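Progress report to the Paisan fund: soft-object handling examples, second period

Prepared by Thongchai Meesuk, Hillden
Submitted December 4, 2024

This report covers the period since our August update. It describes what was collected, what was thrown out and why, and what we plan to do with the remaining money. Spending is within the approved budget, and the cost sheet is attached separately.

Work completed

The goal for this period was to collect demonstrations of a two-handed robot picking up plush toys and putting them in a storage bin. An operator guides the robot through each task while the wrist cameras and joint positions are recorded. Each recording of one complete task is called an episode.

We recorded 700 episodes. Of these, 396 have passed review and are in the training set. The rest are either waiting for review or were rejected. The most common reason for rejection was a time offset between the wrist cameras and the joint data, which affected the early sessions. Wiroj Thaweesak traced it to the recording computer, and the logger now checks the clocks before every episode and refuses to start if they don't agree. We tried to repair the older files and gave up on most of them. It was faster to record again.

Tyson Dufour and Habibur Karunaratne did nearly all of the operating. Chalerm Srithong did the review and wrote the labeling guide. The guide is now in its second version. The first one did not say what to do when a toy slips and is grasped again within the same episode, and reviewers were handling it in different ways. We keep those episodes now and mark the second grasp.

Collection conditions

The first phase used the windowless lab at Gistden, with a plain table and even lighting. The model trained on that data did poorly near windows. For this period we moved to a room with large areas of glass and collected at different times of day. We also added toys with long fur and patchy coloring, which the earlier set lacked.
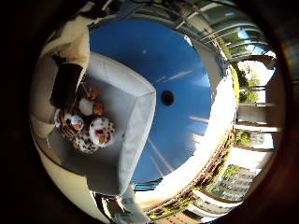
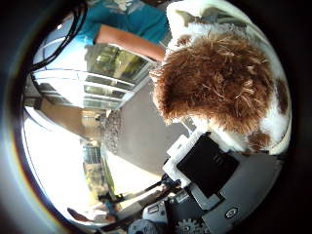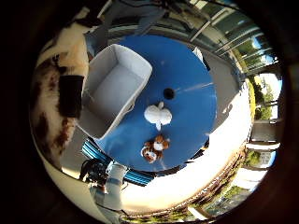

Wrist camera views from the sunlit room, with plush toys in all three.

Can the examples collected in the first phase still be used?
They can, for pretraining. The joint data is good and the grasps are similar, so we mix them in at a low weight and then train on the newer episodes alone at the end.

Early results

We have trained two versions of the policy so far. Both were tested on the robot with the bin in positions that were not used during collection. The newer version finds the bin more reliably and recovers better after a missed grasp. It is still weak on large toys. When the toy covers most of the wrist view, the arm tends to slow down or stop, and an operator has to take over. We think more examples of the moment just before contact would help, and Habibur has started recording short episodes that begin there.

Long fur is a smaller problem than we expected. Glare on shiny surfaces is a bigger one. We tried adding artificial glare to the Gistden recordings, but it did not make a clear difference and we have stopped.

Problems and delays

The collection schedule slipped by 6 days while we waited for replacement finger pads. The pads wear faster on fabric than on the hard parts we used before, so we now keep 2 spare sets on hand. The supplier, Zundeo, has agreed to a standing order.

Review is slower than recording, and that is the main limit on the project at the moment. Chalerm has trained Tyson to do first-pass review, with a rule that nobody reviews episodes they operated themselves.

Plan for the next period

- Clear the review backlog before starting any large new collection.
- Record more large-toy episodes, with the bin moved between episodes.
- Run the same test set on every new policy version, with results logged in one place.
- Release the labeling guide to the other Paisan projects once the second version has been in use a bit longer.

We are asking for one change. The approved budget has a line for a third operator. We would like to use that money for a part-time reviewer instead, at the same total cost - the details are on the last page of the cost sheet. We would need a decision before the next collection block is scheduled.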